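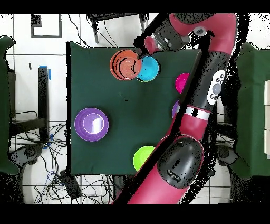
Overhead view, arm over the orange and cyan bowls.

Bench notes, tabletop cell, Dec 30, 2022

Rewrote the operating rules for the dish-sorting bench today. The old sheet had 18 items and several of them contradicted each other. The new one has 13. Draft is in the shared folder under Stindel; comments to me before the February runs.

Scope: one arm, one table, green cloth, plastic bowls and cups only. Anything heavier goes back through risk review.

Items that changed:

Speed. Reduced speed whenever a person is inside the floor line. Full speed only from the operator position, with the stop in hand. The old text said "when practical," and I have removed that phrase everywhere.

Approach. The gripper comes down vertically over a rim. Lateral moves only after the fingers clear the tallest item on the cloth. Cups count as tallest even when lying down.

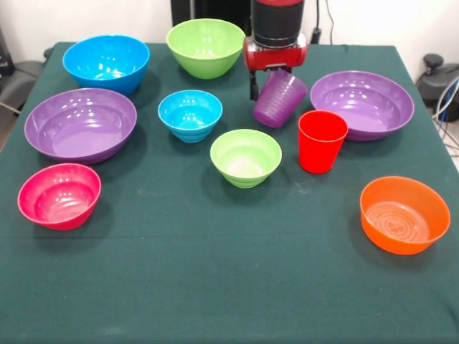 Tilted carries are allowed for cups but not for bowls. Despina wants a maximum tilt written in. I left the field blank until we have a figure we can defend — the one in the old sheet has no source.

Layout. Leave a hand's width between items at reset unless the run sheet calls for contact or nesting. Nested pairs are logged as one object until separated, then as two. Log colors by the list on the wall, so "lime" and "light green" stop being used for the same bowl.

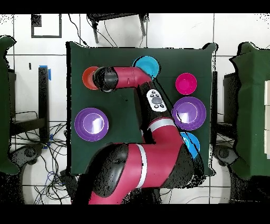
Entry by Wilmer Paucar. Read by Agnes Sjögren.

Overhead view and occlusion. The arm hides part of the table from above in most working poses. The rule is now that no item is logged as missing from the overhead view alone. Check the side view, or retract and look again. Of 69 log lines marked "missing" in the Benavides set, 14 were items under the forearm. Deisy is correcting those by hand.

Depth dropouts along the edge of the arm are not obstacles. Do not widen the keep-out zone to cover them; mask the arm first.

Cables. All floor runs to be tied and kept out of the walking path. Still open. Agnes will not sign the sheet until it is closed, and I agree with her.
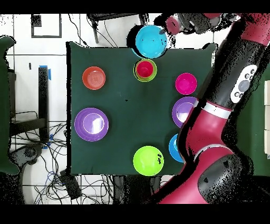

Open items

1. Tilt limit for cups (Despina).
2. Floor cables, left side of the table (me).
3. Rule for bowls that overhang the table edge. Current text says "fully on the cloth," which the reset procedure does not check. Either add the check or change the text.
4. Marker on the bowls: allowed on the outside, but ask Alcides before marking any more.
5. Print the new sheet and take down both copies of the old one.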